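Stestasetti Forums > Hardware > Old Iron > Taking the processor out of a dead tower: in what order?
Page 1 of 2
172 views

tinsnips
Posted Oct 26, 2019

I have inherited a Dell tower. It came from the surveyors downstairs, who were throwing it out and made the mistake of doing it while I was in the hallway. It was their Kataline machine for years (if you've never used Kataline, it draws pipes, slowly) and now it does nothing at all. Power button, one fan twitch, then silence.

I don't want to fix it. I have a second one at home that works and has a slower chip in it, so the plan is to move the processor across, plus whatever else is worth moving, and take the carcass to Movora, where they will give me a receipt and a look.

The heatsink is off. That took most of an evening and some language. What I want to know is what order to do the rest in. Clean the chip in the socket, or take it out first? Board in the case or out of it? I've read two guides, which flatly contradict each other and share a typo.

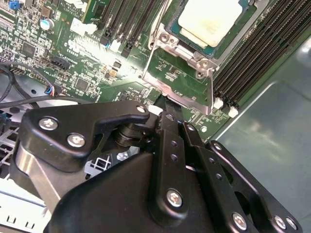 My worry is the paste. Whoever built this thing was generous, or whoever opened it up later was, and years of drawing pipes have not improved matters. You can see the pale smear on top of the chip, which looks to me like it set hard some time ago. I scratched at a corner with a fingernail and the fingernail lost. If I attack it properly while it's in the socket, do I get crumbs down among the pins? And if I lift it out dirty, am I just moving the problem to the kitchen table?

Before anyone asks, yes, I own a grounding strap. It's in a drawer. I know which drawer.

pinbender
Clean it in the socket. Always. The frame holds the chip flat and still and keeps your greasy thumbs off the contacts. Isopropyl alcohol on a lint-free cloth, lay the cloth on top, go and make coffee, come back, wipe from the outside edge toward the middle. If you take it out first you'll be holding a slippery little tile by its edges and scrubbing at it, and I can tell you from my user name how that ends.

quietfan
Disagree. You take it out first, you put it in a chip tray or an egg carton or whatever you have, and then you clean it somewhere that isn't directly on top of several hundred tiny springs. Dried paste crumbles. The crumbs go where crumbs go. Have you never eaten toast in bed?

pinbender
The socket is going to the scrap yard. He's said so. Crumbs in it are a gift to Movora.

quietfan
Fine, and when he finds the board is good and it's only the power supply that died, he'll be picking toast out of it with a pin. One fan twitch and then nothing sounds like a power supply to me.

tinsnips
It could be the power supply. I did not come here to be given hope, though. I have nowhere to put two working towers.

Torbjørn Rønning
I have done a lot of these for the school in Løken. My order, for what it is worth: unplug everything, press the power button a few times, memory out, cards out, cables off, then the processor, then the board. I never take the board out first. The case makes a very good vise.

Memory before processor, please. If you lean over a socket to get at a stick that doesn't want to move, your elbow will find the socket. And write down which slots were filled. On boards of this kind the latches tell you which slots are filled first, so if you are moving the memory too, have a look at them before you start pulling.

tinsnips
Too late on the first part, the memory was out before I posted. They'd been at it before me downstairs and I doubt they wrote anything down, given that they labeled their own coffee mugs wrong.

But I did go back and look at the latches like you said.

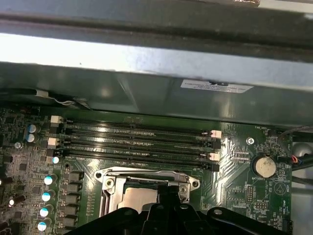
Empty memory slots above the socket, with the white latches and the black ones.

So which color goes first? I'd have said white, on the grounds that they look friendlier.

Torbjørn Rønning
White first, in my experience with this maker. But there's usually a diagram on the inside of the side panel, and the diagram outranks me. You'll want the one for your other machine anyway. That's where the memory is going.

gasket
Can I put in a word for not bothering? I've been reading this with growing affection, but you can buy a used chip of that age for the price of a sandwich. By the time you've bought alcohol, paste, cloths and a replacement fingernail you could have had one mailed to you, clean, in a little plastic shell. I sell them. I sold 9 last week and I'd call it a slow week.

pinbender
What's he supposed to do with this one, bury it?

gasket
People have. Well, one person. It was a small ceremony.

tinsnips
Gasket, how much is a sandwich where you live? The cheapest I could find for this chip was 300 kroner plus shipping, and it came with a photo so dark it could have been a bar of soap. Mine is free and it's right there. I also quite want to do it. I've spent a whole career being told not to touch the inside of things.

gasket
300? I'm in the wrong country. Carry on.

tinsnips
Carrying on, then. Went with pinbender's way, more or less, by which I mean I did it in the socket and thought about toast the whole time. Two rounds of alcohol. The cloth came away the color of wet cement and I've put it somewhere my wife won't think it's a dishcloth.

A few questions before I touch the lever:

Is the lever supposed to fight back? I pushed it down and out a tiny amount, to see, and it pushed back with what I can only call opinion.

There are memory slots on both sides of the socket. Do I need to care about the second bank, or is it just there to make the first lot feel supported?

And can I leave the coin battery where it is? It sits up between the socket and that metal rail, well out of my way. I just don't want to send it to Movora if it's supposed to go in some other bin.

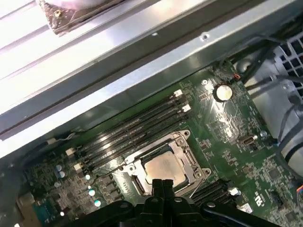
quietfan
Yes to the lever. Down, out, and then up, and don't let go halfway or it'll come up by itself and teach you something. It's a spring. It has been waiting years for this.

Take the battery out. Batteries don't go in with the boards anywhere I've lived. There's a little clip at the side of the holder, push it with something blunt and the cell hops up. Mine hopped behind the radiator, where it still is.

Torbjørn Rønning
You can ignore the second bank for now. Count it when you fill the other machine, though. If both banks belong to one processor you want them matched, and the manual for that model will say so. It's a dull manual but a truthful one.

When you lift the frame, keep one finger on the edge of the chip. Paste has sometimes crept around the side and glued chip to frame, and they come up together and then they don't. I've caught two in my lap and missed one.

pinbender
Also look for the little notches on the sides of the chip before you lift it. Photograph it, draw it, whatever. You'll think you'll remember which corner had the triangle. You won't.

tinsnips
I drew it. It looks like a cracker.

gasket
While you're in there, what graphics card has it got? Asking for myself.

tinsnips
I knew there'd be a dealer in the woodpile. I can't read anything useful on it without taking it out, and I haven't got that far. It's the black one, sitting under the processor area when the case is on its side. I'm told it was chosen specially for pipes.

Cards here are held by blue clips down the inside wall, a whole column of them, which I must say is nicer than screws. Whoever designed this case had once dropped a screw into one. The drive has a blue tab too. The general idea seems to be that if it's blue you may touch it, and I wish the rest of my life were laid out that way. 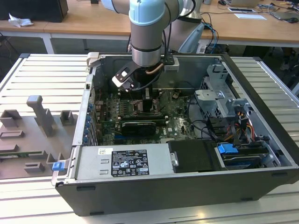
The power cables going to the drives are the next thing I'm putting off. Red, yellow and black, bundled together and very set in their ways. One of the plugs doesn't want to let go, and I can't tell if there's a catch I'm not seeing or if it has simply been in there too long. I've wiggled. I've stopped wiggling, as it creaked.

The surveyors have asked for the drives back, by the way, now that it's occurred to them what's on them. So those need to come out in one piece, and the cage can go to glory.

quietfan
If it's the wide flat kind with four holes, there's no catch, only friction and spite. Hold the drive, not the cable, and rock it side to side along the long way. If it's the thin L-shaped kind, there may be a metal tongue on top to squeeze. Never pull by the wires. If you pull by the wires you will own some wires.

pinbender
Seconded, and it hurts me to say so.

gasket
Put me down for the card if it's any good. I'll pay two sandwiches.

Torbjørn Rønning
Keep the blue clips as well. They snap eventually and you can't buy them singly. I have a jar of them from Løken that I've been meaning to sort since last December.

tinsnips
How big a jar?

Torbjørn Rønning
It was pickled herring.

tinsnips
Lever tomorrow. If I go quiet, the chip is in my lap and I'm deciding whether to stand up.

Next page >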